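Subject: Re: [household-automation] Can a machine tidy a table yet?
From: Margit Dahlgren
Date: Monday, April 15, 2024
To: household-automation list

Dear members,

I write on behalf of the working group on domestic and light workshop tasks, in reply to the message from the Rolberg residential service quoted in part below. The picture shows a tabletop with small items and a white container, under a pair of orange-padded gripper fingers, with the words "Fast UMI" on the cloth behind.
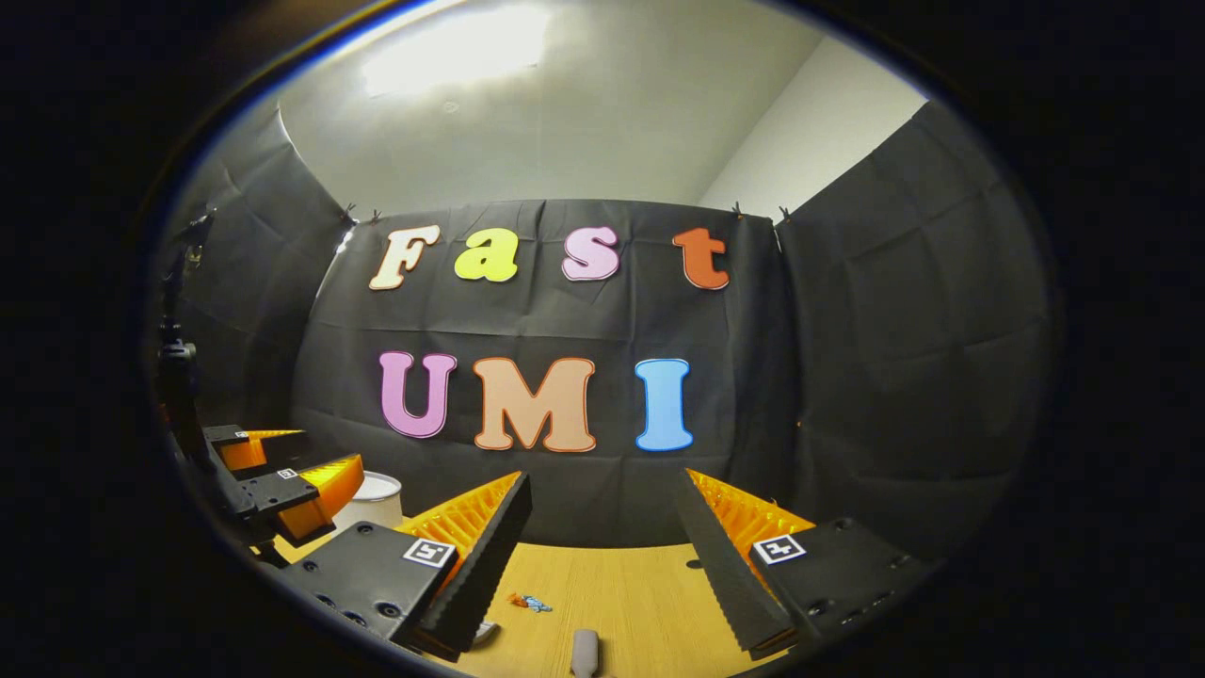 1. The question as put to the list

The Rolberg message reads, in the part that concerns us:

> We run 19 supported flats and a small repair workshop on the
> ground floor. Our staff spend a large part of each shift on
> clearing surfaces, putting small things back in tubs and drawers,
> and sorting returned parts at the bench. We have been offered two
> systems, Puvik and Solora, and both suppliers tell us that this
> sort of work is now within reach.
>
> We do not need a machine that cooks or makes beds. We would like
> to know whether a machine can be left with a table of mixed small
> items and be trusted to put them away. If the answer is "not yet",
> we would like to know what is missing, so that we can explain it
> to our board before the end of April.
>
> We should also be glad of advice on what to ask for in a trial.

2. Summary of the group's view

The group's view is that a machine can do this work under watch, on a table that has been set up for it, with items it has met before. We do not consider that it can yet be left alone with the work in a lived-in flat. The workshop bench is the stronger case and we would advise Rolberg to begin there.

Members will recall that the group took a more hopeful line last year. We have since had the results of the trial at Lò, and they have made us more careful.

3. The Lò trial

The trial covered 2,000 attempts at a single task: pick up one small item from a table and place it in an open tub. The items were toys, caps, short lengths of tube, pegs and similar. The table was cleared and laid again by a member of staff between runs.

Of the attempts that did not succeed, 77 ended with an item on the floor. The remainder were mostly cases in which the fingers closed beside the item, or closed on it and lost it over the rim of the tub. Flat items gave the most trouble. A thing lying flush with the table offers very little to hold, and soft fingers tend to slide over it. Round items were easier to grip and harder to approach, as a light touch from the side would send them across the table.

A person watching the work would describe most of these as small slips. In a flat they matter more. An item dropped behind a chair is not recovered by a machine fixed to a table, and a resident may step on it. Staff at Lò reported that they came to stand near the machine for most of the session, and the trial report therefore records no saving in staff time.

4. Learning by demonstration

Both suppliers name this as their main advance, and the group agrees that it is a real one. A member of staff carries out the chore with a hand-held gripper, many times over, and the machine is trained on the record. It is a great improvement on the older practice of writing out each movement. Two of our members have tried it and found that a care worker with no technical background could give usable demonstrations after a short period of instruction.

Rolberg should ask, however, who will give the demonstrations and in whose hours. Neither offer we have seen includes this in the price. It should also be asked how many new demonstrations are needed when the table, the tub or the lighting is changed. The supplier's answer should be given in writing.

5. Advice on a trial

We suggest the following terms.

The trial should be held on Rolberg's own bench, with parts taken from the returns shelf on the day. Items chosen by the supplier should not be used.

The tub should be moved between runs, and the items should be allowed to overlap. In our experience a good deal of performance is lost at this point.

Every intervention by a person should be written down, including the straightening of an item that has rolled. At Lò these were not recorded in the first week, and the early figures had to be set aside.

Staff time should be measured for the whole session, from laying the table to packing away.

At least 2 members of Rolberg's own staff should be present who did not take part in the demonstrations.

6. What the board might be told

The group would be content for Rolberg to say that the movement itself has become fairly good, and that recovery from error has not kept pace. A person who drops a peg picks it up without thinking of it as a separate job. The systems we have examined treat it as one, where they treat it at all.

We would not advise a purchase for the flats this year. A hired unit for the workshop, with a break clause, seems to us a reasonable step if the trial is run on the terms above.

Members who have run either Puvik or Solora outside a supplier's premises are asked to write to the list, or to me directly if their agreement does not allow them to comment in public. The full Lò report is in the members' archive under the April papers.

Yours faithfully,

Margit Dahlgren
Convenor, Working Group on Domestic and Light Workshop Tasks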